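Toaster oven 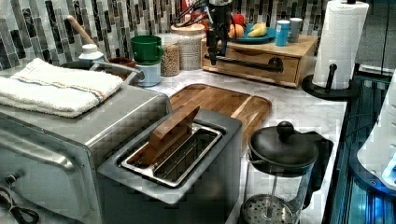
A toaster oven is a small electric oven made to stand on a kitchen counter. It combines the work of a toaster with that of a conventional oven and is used for toasting, baking, broiling and reheating. Most models have a hinged front door, a removable wire rack and a crumb tray.

Design

Heat comes from exposed elements above and below the rack. Controls range from a single knob to a digital panel with preset programs. Housings are commonly made of stainless steel or painted sheet metal. The outer surfaces become hot during use, and makers generally advise that cloths, paper and plastic be kept off the top while the oven is running.

Comparison with the slot toaster

A slot toaster browns both sides of the bread at once and is usually faster for one or two slices. The toaster oven takes longer to heat but accepts open sandwiches, small casseroles and foods with melted toppings. Many households keep both appliances on the same counter, often beside a coffee maker – an arrangement that the household writer Milagros Vidal called the "breakfast corner" in her manual The Cuserthorpe Kitchen.

Placement and care

Space should be left at the sides and back for air to move. The crumb tray is emptied regularly, with the oven unplugged and cool. Brushed metal is wiped along the grain with a damp cloth – abrasive pads leave visible scratches.

See also

Convection oven
French press
Kitchen countertop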